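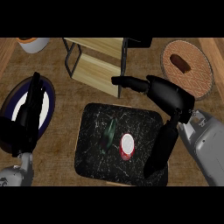

Re: randomised clutter in sim vs plain table – does it transfer or not

halvard_b
Right, results as promised, sorry it took so long. Two-arm setup, policies trained in sim only, then run on the real bench at Wedport. One set trained on a plain table with just the target objects, the other with random clutter dropped in every episode plus random table textures and lighting. Same number of demos for both, same network.

Real bench, plain table: 91 per cent for the clutter-trained one, 80 for the plain-trained one. Real bench with junk on it: clutter-trained drops a bit, plain-trained falls to 40. So it helps even when there's no clutter at test time, wasn't expecting that part.

Write-up to follow when I get a minute. Ask away.
Halvard Brekke

pirkesach
Nice. How many seeds?

halvard_b
3. I know. Compute.

pirkesach
Then I'd be careful with the 91 vs 80. The 40 I believe. The other gap could easily be one lucky seed, we had a spread nearly that wide at Løken from nothing but changing the seed.

halvard_b
Fair. Worst clutter seed still beat the best plain seed though, on both benches. Will post the per-seed table.

gantry_moth
what are you calling clutter tho. The view at the top is a marble board with a red can and a green veg thing on it, plate under the left gripper, a step stool, a mat with some sort of roll on it. That's a fairly tidy kitchen. My bench has cables, tape, half a sandwich

halvard_b
Cables are hard to simulate, cheap ones at least. Clutter = rigid objects from the asset pool, random pose, rejected if they intersect anything. Size limits are quite loose, so you do get furniture on a worktop.

gantry_moth
so a stool on a table is in distribution and a usb lead isn't

halvard_b
Yes. Soft stuff is next if anyone wants to help.

ustik_fan
Lurker, we use Ustik for the same sort of thing. Question about the plate. Gripper is right over it and covers a lot of it from above. Do you train on the overhead view only, or wrist cams as well? Because if it's overhead only then your policy can't see what it's grabbing at the exact moment it matters.

halvard_b
Overhead plus both wrists. Did an ablation without wrists, it was grim for anything flat. Plates especially. Cans were nearly fine.

pirkesach
That's a bigger result than the clutter one imo. Put it first.

halvard_b
Disagree, everyone knows wrist cams help. The clutter thing on a plain table is the bit I couldn't find written down anywhere.

pirkesach
Everyone "knows" it, hardly any numbers for flat objects. Anyway it's your paper.

tolland
Can I be the grumpy one. How do you know it's the clutter and not the textures? You said random table textures and lighting went in with it. That's two or three changes in one arm of the experiment and none in the other. Classic.

halvard_b
Hm. Yes. Plain set had one fixed texture. I've got a textures-only run half trained, stopped it when the queue filled up. Will restart it tonight.

tolland
My bet is textures does most of the plain table gain and clutter does most of the messy one. We saw that in grasping, single arm, years back. Never published becuase the student left.

gantry_moth
+1 to tolland. Also objects near the arms change how the planner routes the demos, so the clutter demos might have wider, slower paths. Did you compare path lengths? Might not be a vision thing at all

halvard_b
Now that I hadn't thought of. Demos come from a motion planner with collision checking on so yes, paths go round the clutter. Longer episodes too. I matched number of demos not number of frames.

tolland
So the clutter set has more frames.

halvard_b
Yes it has more frames. Ugh.

pirkesach
Easy fix, subsample to match and retrain. Or give the plain set extra demos till the frames match, which is kinder to it.

halvard_b
Second one. That's what I'll do. Runs needed then: textures only, plain with matched frames, clutter with fixed texture. Same three seeds.

ustik_fan
Could also play back the clutter trajectories with the clutter removed from the render. Same paths, clean picture. Separates gantry_moth's point from the vision one completley.

gantry_moth
oh that's good, do that one first

halvard_b
Agreed, and it's nearly free, only re-rendering. Trajectories are all saved. Starting it now, textures-only goes in behind it. Please don't quote the 91 anywhere till these are in.

pirkesach
Per-seed table please.

halvard_b
Yes yes. Tomorrow.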